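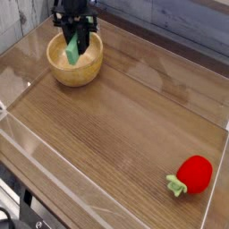
Sandhu open day, Friday

Quick notes before I forget it all. Got there late, nearly 13 minutes on foot from the bus, wrong gate first. Signed in, sticker badge, bad coffee. Building is the old Trundow warehouse, the long one behind the tire place. They make and test small wooden kitchenware and soft toys for play sets, plus some packing work for Wondent.

Wajid Sial took our group round. Talks fast, knows where everything is kept. Started in the wood room - bowls mostly. Stacks of blanks along one wall, smell of oil that stuck to my coat all the way home. They do 46 bowls on a good morning, he said, fewer in November when the heating plays up. I asked about the finish. Two coats, overnight on the rack, then a rub down by hand. The seconds go on a cart by the door at half price. Bought one, small chip in the foot, don't care.

Then the table room, which I liked best. Brown wood-grain tabletop, clear acrylic edging, grayish blue wall behind with a streaky weathered look. Had a tan wooden bowl on it, nice thick rim, honey color, sides flaring out a little. Sort of bowl I'd put lemons in. Also a plush strawberry lying on its side, red, pale green leafy cap. Light green block at the bowl, like a sponge or a bit of foam. Not a lot on the table but I stood there longer than anywhere else. The bowl looks better on a brown top than on the white shelves in their shop, and I told Wajid so. He wrote it down on his hand.

Strawberry is from the Vustik play set. Fruit and veg, sold by the bag. A woman in our group has the carrot, says it's been through the wash a dozen times and the top is still on. I wanted the strawberry for my neice but the shop only had pears left. Wajid says more in two weeks, ask at the desk, don't phone.

Skipped most of the packing floor, too loud. Saw the label printer, saw a lot of tape. Someone asked about paper tape and got a long answer I couldn't hear.

Stuff to know if you go:
Parking is hopeless after 10. Bus 98 stops on the corner.
Shop takes cards, coffee stand doesnt.
Stairs to the wood room are steep, there's a lift round the back but you have to ask.
Closed shoes or they won't let you past the yellow line.

Visitor book was up to 143 when I signed out. Next one is in spring, no date on the board yet. I'll go again for the strawberry - and a bigger bowl if the cart's full.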